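本品为一套旧制釉陶储物罐,由 Calow 古物部登记并对外出售,馆藏编号 Rato 系列。全套共 4 件,大小依次递减,均带原配盖。

## 器物说明

罐身为粗陶胎,外施盐釉,釉面呈深浅不一的棕褐色,近足处露胎。肩部有手工刻划的双弦纹一周,盖钮为扁圆形,与罐身同窑烧成。最大一件的底部有阴刻“Ustport”字样,其余各件底部无款。依胎质、釉色及款识判断,本部认为应属十九世纪末期当地作坊产品,原用于存放盐、糖及干果。

## 品相

- 最大一件:口沿有旧磕一处,已磨平,未作补釉。
- 第二件:完整,釉面有细小棕眼,属烧制时形成。
- 第三件:盖内沿有冲线,长约 2 厘米,未透至外壁。
- 最小一件:完整,盖钮略有磨损。

各件均未经重新上釉或粘接。内壁留有使用痕迹,本部仅以清水及软刷清理。釉料成分未经检测,故不建议用于盛放食品。

## 来源

本套器物购自 Afshin Hosseinzadeh 先生旧藏,此前曾由 Yau 家族保存。交接清单及早年购买收据之复印件随货附送,原件由本部存档。

## 订购与交付

本套器物不拆分出售。有意购买者请以书面形式提出申请,本部将为其保留 7 日,逾期未付款者视为放弃。付款确认后 6 个工作日内发货,各罐与罐盖分别包裹,装入双层硬纸箱。
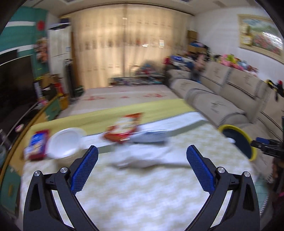 境外寄送须另行核算运费及保险费用,进口税项由收货方承担。收货时请当场开箱查验,如有运输损坏,应保留全部包装材料,并于 2 日内书面通知本部。因个人喜好提出的退货,须事先取得本部同意,往返运费由买方负担。

如需查看各件底部及冲线部位的细节照片,可在申请中注明。到场看货须提前预约,看货时请勿自行取放器物,由工作人员协助进行。

本页所载品相及价格以 2019年1月29日 登记内容为准。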